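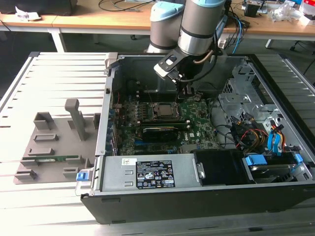
Votive Offerings in the Parish Churches of Kumbridge
Final Project Report, Program in Religious Studies
Submitted October 26, 2026

1. Purpose of the Project

A votive offering is an object left at a shrine or altar in thanks for a favor received, or in support of a request still being made. In the Catholic parishes of Kumbridge such objects have been left since the first chapel was opened for quarry families. Silver hearts, small tin limbs, painted panels, crutches, letters, wedding rings and baby shoes are all represented in the surviving material. The practice has received little written attention locally, and the parish histories mention it only in passing.

The project set out to describe the offerings that remain, to establish where possible the occasion on which they were given, and to consider how their treatment changed after the renovation of the two older churches. It does not attempt to judge the favors reported by donors. Where a letter states that a child recovered, the report records that the letter says so.

2. Sources

The main source was the Jurnent Chapel, a side chapel on the north road which is still used for evening prayer in October. The objects there hang on three boards covered in dark red cloth and have not been rearranged within the memory of the present congregation. A second group, known as the Śliwiński Bequest, was given to the parish archive and includes letters in Polish as well as English. The third source was the Carnier Collection of printed prayer cards, held in the college library, which was used for comparison of imagery and wording.

Parish account books were consulted for entries relating to candles, frames and silver. These proved uneven. One treasured item in the parish, a silver lamp, appears in the accounts only because its chain had to be replaced.

3. Method

A sample of 50 objects was selected from the chapel boards and the bequest. Each was recorded on a single sheet under the headings of material, form, inscription, condition and present location. Inscriptions were copied exactly, with misspellings kept. Objects were not removed from the boards, and any wording on the back of a fixed object therefore remains unread.

Letters were treated separately. Of the 40 letters made available, 16 were found to name the favor plainly enough to be used in the analysis. The others give thanks in general terms or are too faded to be read with confidence. At the request of the parish, no donor is identified in this report, and passages that might identify a family have been paraphrased.

Interviews with parishioners were held in the church hall. Notes were taken by hand and read back to the speaker before being filed. The questions dealt with what the speaker remembered of the custom at home and in church, and whether the custom was still kept.

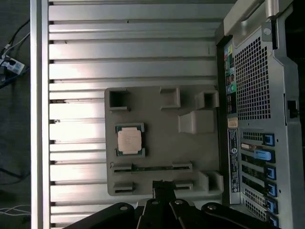

Figure 1. Gray molded tray resting on the ribbed panel of an open computer tower.

4. Findings

4.1 Forms of offering

The heart is the most common form in the sample, followed by the leg and the hand. Most hearts are stamped from thin sheet metal and carry no name. Several have a short formula of thanks, and a few have a date scratched on after manufacture. The stamped pieces were sold by dealers in church goods and closely resemble pieces described in studies of other regions. Handmade offerings are fewer but more informative. One is a carved wooden foot, small enough to sit in the palm, with a line across the ankle that appears to mark the place of an injury.

The painted panels belong to an older habit. They show a bed, a kneeling figure and an opening in the clouds, and the sick person is usually drawn larger than everyone else in the room. Two of the panels were clearly painted by the same hand.

4.2 Occasions

Illness is the leading reason given in the letters, with safe childbirth second. Quarry accidents are mentioned less often than had been expected. The account books offer one possible explanation: families of injured workers seem to have paid for a Mass or for candles, and neither leaves an object behind. Letters concerned with travel become more frequent in the later part of the bequest and speak of sons and daughters who had left Kumbridge for work.

The wording of the letters owes a good deal to printed prayers. Phrases found on the Carnier cards recur with only slight changes, often in the opening and closing sentences, while the middle of the letter is written in the donor's own manner. One writer breaks off a formal prayer to report the price of the doctor.

4.3 Removal and storage

The renovation of the older churches took place over a period of 30 months. During that time the offerings were taken down and boxed, and the lists made then do not agree with what was later returned. Parish bulletins from the period describe the side altars as crowded and ask that new gifts be made in the form of flowers or alms. The Jurnent Chapel was left out of the renovation for lack of funds, and for this reason its boards survive in their earlier arrangement.

Parishioners differed in their view of the removal. Some regarded the boards as untidy and were content to see the altars cleared. Others spoke of a particular heart or ring which they had been shown as children and had not seen again. 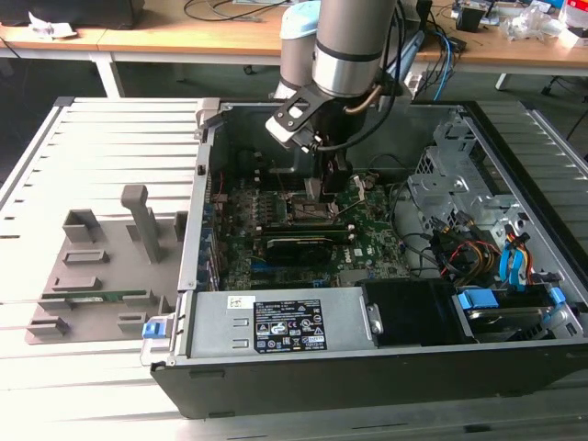 Figure 2. Gripper positioned above the socket area of the motherboard.

5. Limits of the Study

The sample was drawn from what could be reached without ladders, so the upper rows of the chapel boards are underrepresented. Letters in Polish were read in translation. The dating of stamped metal pieces remains uncertain and should be checked against dealers' catalogs, none of which could be obtained within the term.

6. Recommendations

The parish is advised to keep the record sheets together with the objects and to store the letters in acid-free folders away from the boiler room wall. The upper rows of the boards should be recorded before any cleaning of the cloth is undertaken. A copy of the record sheets has been placed with the college library, where it may be consulted alongside the Carnier Collection on request at the main desk.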